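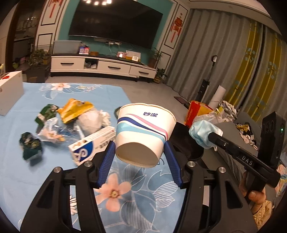
Section 4 - Fitting the finger pads and first grip test

April 6, 2019
By Asanka Howlader

Pads go on last, after the linkage moves freely. Don't rush this one, I did and had to redo a whole side. The Lotmont hand closes both arms together off one handle, so if one pad sits crooked the other one fights it. What you want is a paper cup held by its sides, ribbed pads angled in toward each other and nothing touching the printing that doesn't need to. Four round pivot screws on the arms, two a side. Check those first.

You need: the two pads, small driver, thread lock, a rag, a paper cup, and a bag of clean wrappers and tissues for step 8.

1. Lay the hand flat, arms open. Wipe the tips.

2. Snug the pivot screws by hand. Arms should still swing under their own weight. If they stick, back off a quarter turn.

3. Tiny drop of thread lock on each screw. Tiny. Wait 30 minutes.

CAUTION: keep thread lock off the ribs. It goes hard and the pad gets slick there. I ruined one of the Aleo pads this way.

4. Slide on the left pad, ribs facing in. Then the right. They are not handed but the Komerora ones are a bit tighter, warm them in your palm.

5. Close slowly with nothing in between. Tips should meet at the same time. If one gets there early, go back to step 2.

6. Open, put the cup between the pads, squeeze until it just holds. Lift it and tip it over so the base faces toward you and down.

7. Do that 11 times. Any slip, wipe the pads and start the count again.

Note: a dented cup is too much handle, not bad pads. Ease off befor you go adjusting anything.

8. Now the light stuff. Wrappers, tissue, clear plastic, one piece at a time off a tablecloth. Cloth bunches up if you press down, so come in from the side - fingers low, close, then lift.

CAUTION: watch your free hand near the slots in the arms. They pinch. Same goes for whoever is working next to you with the second hand.

9. Write down what dropped. Clear plastic is the worst, mine kept sliding out the bottom till I swapped to the Seneviratne springs (see section 6, return springs).

10. Re-check the screws when your done. Any that turned get fresh thread lock and another wait.

Store it with the arms open. Pads left pressed together take a set.

Last updated: August, pad fit note in step 4 changed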